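Kitchen Self-Inspection Checklist, Fistholm Community Hall
With comments from the last walk-through

Status marks: OK, FIX, or LOOK AGAIN. I have added comments wherever I thought the mark alone was too generous. The old list had a tick box for everything and nearly every box was ticked, including the one for a fryer the hall does not own. So read the comments first.

SECTION A. COMING IN

A1. Exit door opens fully from inside without a key.
OK. Opened it twice with my elbow.

A2. Route to the exit clear.
FIX. Folding chairs stacked against the wall leave enough room to get out sideways. A sign saying KEEP CLEAR is behind the chairs.

A3. Fire extinguisher mounted, gauge in the green, tag current.
LOOK AGAIN. Gauge is fine. The tag has a month punched on it and no year that I can read. I'm told it was serviced in November. Which November would be good to know.

A4. Fire blanket within reach of the stove.
FIX. It hangs over the stove. If the pan is on fire, you'd be reaching across the fire to get it. Move it to the wall by the door.

A5. Emergency numbers posted.
OK, though the sheet still gives the Wanham clinic as the nearest place for burns, and I have never found it open after four. Call first.

SECTION B. HANDWASHING AND SINKS

B1. Hot water at the hand sink.
OK, after 30 seconds of running it. People do not wait that long. I watched them not wait.

B2. Soap and paper towels present.
Soap OK. Towels FIX. A cloth towel on a hook is a shared cloth towel, whatever color it is.

B3. Hand sink used only for hands.
FIX. There was a colander in it.

B4. Sanitizer mixed to the label strength, test strips on hand.
LOOK AGAIN. The new bottles are Uvance concentrate, and the flyer that came with them says they "take the guesswork out of sanitizing." Maybe so. The strips are missing, so guesswork is what we have. I would not mark this OK on the strength of a flyer.

B5. Dishes air-dried before they are put away.
LOOK AGAIN. The rack is too small for a supper night and everybody knows it. Bowls get nested while damp, then sit in a closed cupboard until the next event. A second rack would cost less than the argument we have had over it.

SECTION C. UTENSILS AND STORAGE

C1. Eating utensils stored handles up, so that hands don't touch the eating end.
LOOK AGAIN. Forks were good. Spoons went in whichever way they were dropped. The usual defense is that spoons fit better bowl up, and they do fit better, but that doesn't make it the clean way.

C2. Wooden utensils free of cracks, splinters, fuzz and dark ends.
FIX. This is the line I would fight for. Wood is the first thing to go bad in a shared kitchen and the last thing thrown out. Run a thumbnail down each piece. If it catches, it goes. If the end has turned brown, ask why before you put it back, and if there's no good answer, it goes too. Boiling is supposed to rescue them. I have read that in several places, each of which seems to have copied it from the others.
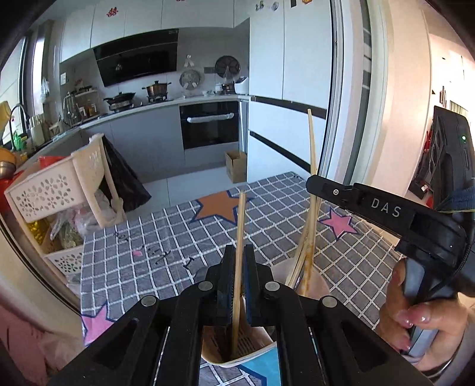
Ki: I don't agree with throwing wood out on color alone. Soy sauce stains it, tea stains it, and neither one hurts anybody. Smell it and feel it. If it smells of nothing and it's smooth, keep it. Otherwise you are buying new sets every season for no reason.

Fair as far as it goes. My trouble is that "smell it" can't be written on a checklist and come out the same with two different people. I have changed C2 so that smooth, stained pieces get a LOOK AGAIN and rough ones get a FIX. Anything that smells sour goes in the trash, stain or no stain.

C3. Holders have drain holes or slots and are washed inside.
LOOK AGAIN. Holes help only if there is somewhere for the water to go. A holder standing in its own tray is a cup with a longer name. Tip it out over the sink, then look at the bottom. Put this on the closing list as well.

C4. Plastic utensils free of melted edges, cracks and chips.
OK on the whole. Two ladles with chewed-looking rims have been thrown out. "Heat resistant" on a package means little to me unless it gives a temperature, and even then I would not leave the thing leaning in a pan.

C5. Sort by material before washing.
Not being done. Everything gets tipped out together, then put back together, and the bad pieces ride along with the good ones. Spread the lot out and go through it by hand. It takes 9 minutes for the full drawer. I timed it because I was told it would take all afternoon. 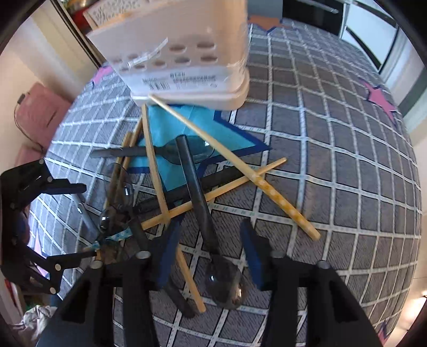
Item C5: spoons and chopsticks still mixed.

C6. Knives stored in a block, rack or sleeve.
FIX. Loose in the second drawer, points toward whoever opens it.

C7. Cutting boards separated for raw meat and everything else.
LOOK AGAIN. There is a color chart on the wall. There are 4 colors on the chart and two colors of board in the kitchen. A chart for boards you don't have is decoration — take it down or buy the boards.

SECTION D. COLD STORAGE

D1. Fridge at or below 40 degrees F.
OK by my thermometer. The one hanging inside the door disagreed with mine and I would not trust it. Door thermometers mostly tell you how long the door was open.

D2. Temperature log filled in.
LOOK AGAIN. It is filled in beautifully. Same number every time, same pen, same slant. Fridges don't behave like that. I'd sooner see gaps than a column like this one.

D3. Raw below cooked, everything covered and dated.
FIX. Covered, yes. Dated, no. "Soup" on a piece of tape is a name.

D4. No food kept for more than 4 days after opening.
Can't be checked without D3.

SECTION E. TABLES AND SERVING

E1. Table coverings clean, flat, and not hanging where a child could pull them.
OK with a note. Patterned cloths hide crumbs and spills better than plain ones do, and I suspect that is half the reason people like them. Wipe by feel, all the way across, and lift whatever is standing on the cloth. Check the underside for damp while you are there.

E2. New items washed before first use, stickers and bands removed.
LOOK AGAIN. Labels trap grease and food along their edges, and paper ones go to pulp in the wash and end up in the drain. The common view is that new means clean. New means it has been in a warehouse, a truck and a store. Take off the label, get the glue off with a little cooking oil, then wash with hot soapy water.
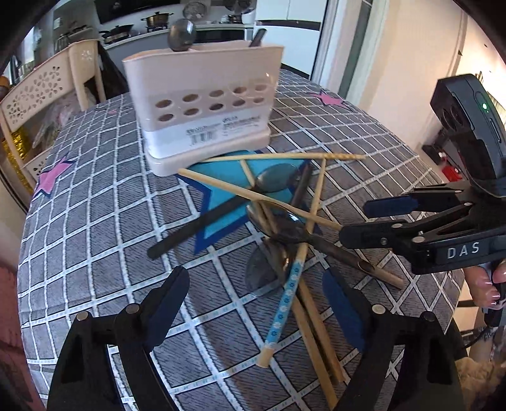
Photo: labelled utensil holder and utensils on a starred tablecloth

E3. Serving utensils have handles long enough to stay out of the food.
FIX for the big pot. The ladle slides in and somebody fishes it out with a fork, or doesn't use a fork.

E4. One serving utensil per dish.
OK when I looked. Ask again halfway through a supper.

E5. Hot food kept hot.
LOOK AGAIN. The warming tray has low, medium and high, and none of them is a temperature. Use a probe thermometer. Write down what it says, even if it's bad.

SECTION F. POWER AND GAS

F1. Cords undamaged, no extension cords in permanent use.
FIX. The extension cord behind the urn has paint on it from when the wall was last done, so I would call that permanent.

F2. Outlets near water are GFCI protected, test button works.
OK by the sink. The one beside the urn did not trip. Tape it over until an electrician has seen it, and by tape it over I mean today.

F3. Stove knobs turn off fully and match their burners.
Back left is stiff. It does turn off. I checked it at the start and again before leaving.

F4. Hood filter cleaned.
LOOK AGAIN. The sheet says cleaned. My finger says otherwise.

BEFORE THE NEXT SUPPER
A2 chairs moved
A4 blanket moved
B4 strips bought
C2 rough wood thrown out
C6 knife rack or sleeves
D3 tape and a marker tied to the fridge handle
F2 electrician

The rest can wait for the next walk-through. Whoever does that one, please don't copy my marks across. Leave the line blank if you didn't look.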